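Dorottya Somogyi
October 18, 2026

1/ Notes on memory errors in small office file servers. Most of the reports I read blame the disks. In many of them the checksums were already wrong when the data left RAM.

2/ A single flipped bit in a photo changes a pixel or a block. A single flipped bit in a compressed archive can make everything after it unreadable. The damage depends on the format.

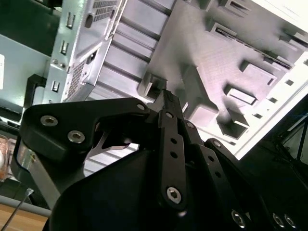
Open case, gray metal interior.

3/ Backups don't catch this. If the file is altered in memory before it is written, the backup copies the altered version and verifies it as good.

4/ Minimum procedure: boot a memory tester and run it overnight, four full passes. One pass misses faults that depend on the pattern or on heat. 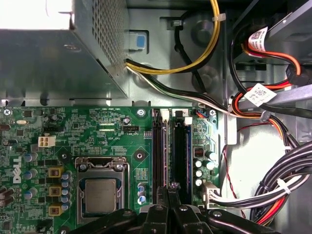

5/ Then store hashes separately from the data. I keep a plain text list per folder, regenerated monthly, and compare it against the August list. Any file with a new hash and an old modified date goes in a review folder.

6/ At the Skiltov office this took 36 minutes for 2000 folders. Reading the disks was the slow part. The hashing barely loaded the processor.
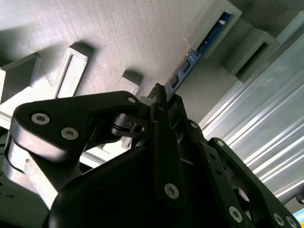
7/ ECC memory corrects single-bit errors and reports double-bit ones, provided the board supports it and the reporting is switched on. Check the log after a week. An empty log can also mean the driver never loaded.

8/ Without ECC, turn off any memory overclock profile and rerun the tester. Rated speed on the label is often the profile speed. 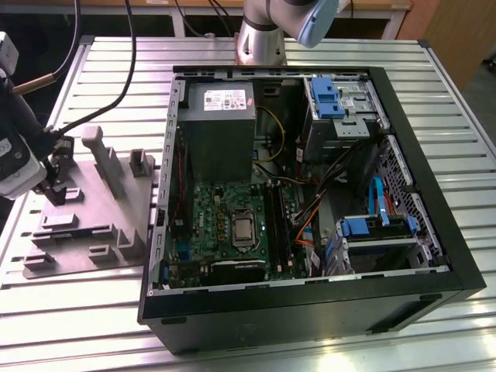
Khalil Nseir: Does the monthly hash list still help if the file was already bad when you made the first one?

9/ No. The first list only fixes a baseline. For older archives, run the format's own integrity test first, then hash.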